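Ticket 647: Left and right gripper streams drift apart after replay
Status: open, waiting for reply. Component: Momon replay tool
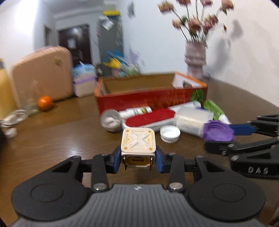 Since the August update, the width signal of the left gripper arrives 26 ms later than the right one when I replay a recording. In the live view both are correct.

What I tried:
- Restarted the sync service. No change.
- Replayed the same file on the Van Loon build. Same delay.
- Turned off the Stalico smoothing filter. The delay went down to 11 ms, but it did not go away.
- Compared the raw time stamps in the file. They match, so I think the recording is good and the fault is in the reader.

Our labelling in Losa uses the moment when the fingers close, so the labels are now in the wrong place for one hand. I have stopped the export of 11 recordings until this is clear.

Could you please tell me if the reader keeps a separate buffer for each gripper? I can send the log file.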